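Cladivden Home Help – Kitchen and Dining – Small spaces

Chrome glass rack, white basket and a pile of cloths on one small table – how do I set this up?

Posted by Rianne Vanhove, April 27, 2025

Hi everybody! I finally have a proper spot for drinks stuff, a little white tabletop in the corner by the chevron walls, and I can't make it look like anything. I have a chrome rack for hanging wine glasses (the twisty kind, on a round base), a white plastic basket with holes in the sides, and a bunch of bright cloths and fabric animal things that the kids refuse to let me put in a closet. The grown-up stuff and the kid stuff have to share. There is no other table, believe me, I've looked.

At the moment the basket is where everything soft goes, and the frog gets whatever space is left over. I keep folding things and an hour later I'm folding them again. 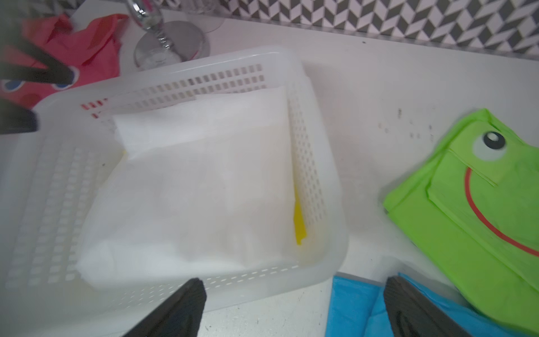

Basket with the white pad folded in, frog to the right

So, what goes where? And does the glass rack belong at the back or up front where I can reach it? I've been moving it back and forth since January and I'm sick of it. Total budget for extra bits is tiny, I already blew 151 on the rack and some other things from Imcombe and my husband has opinions about that.

505 views – 7 people are following this

Flornudley

Oh I love this, I have almost the same problem with a sideboard! Rack at the back, for sure. Mine used to live at the front and I caught it with my sleeve every time I reached for a napkin (two glasses gone in one weekend, and they were the nice ones). Put it near the wall but leave enough room that a glass hanging on the back side doesn't tap the wallpaper when you turn the thing. Hang one glass and give it a spin before you decide – it takes two seconds.

Then I'd clear the whole top, wipe it down, and put the rack back first, all by itself. Live with it for an evening. It's so much easier to see where the rest should go when there's only one tall thing standing there.
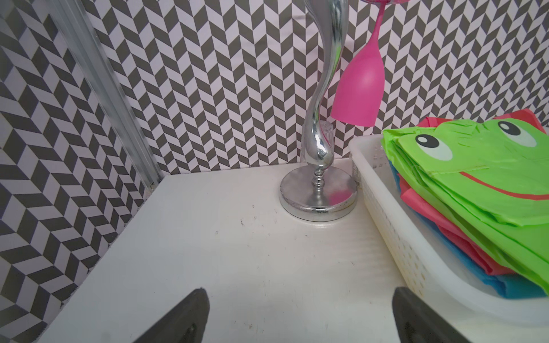
Will a chrome base scratch a white tabletop?
It can if there's grit trapped under it or you drag it instead of lifting it. Wipe the underside, stick on a few thin felt dots, and pick it up when you want to move it.

For marks that are already on the top I use warm water with a drop of dish soap and a soft cloth, and if that doesn't do it, a little baking soda paste on a fingertip. Try it on a back corner first. I ruined the finish on a tray once by going straight in with a scouring pad and I still see it every single morning.

Gu

just get a smaller basket

Moss_and_Mortar

A smaller basket won't help if the cloths stay the same size, sorry Gu. I'd keep the one she has and put it right next to the rack. Fold one cloth so it's close to the size of the basket floor and lay it flat, then whatever you use most goes on top. The others can sit out to the sides, and yes, I'd let the animals stay. Pink one on the left, green one on the right, and they look like you meant it!

If the glasses are plastic you can relax a lot about the kids, by the way. Hang them by the foot, bowl down, and let them dry all the way first or you get spots.
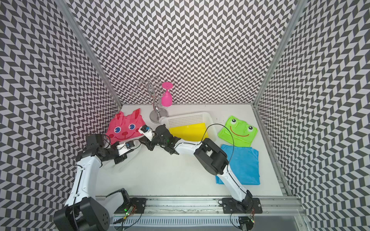
Pink glass hung on the rack, basket alongside, frog over on the right

The blue cloth I'd fold into a long rectangle and keep near the front, that's the one you'll grab when somebody spills. Wash the bright ones separately the first couple of times. I had a yellow one turn a whole load of pillowcases the color of weak lemonade.

Rianne Vanhove

Thank you all!! Rack is going to the back and staying there. Felt dots are on the shopping list. Does anybody know if the dots hold up on a base that gets wiped every day, or should I buy a spare sheet?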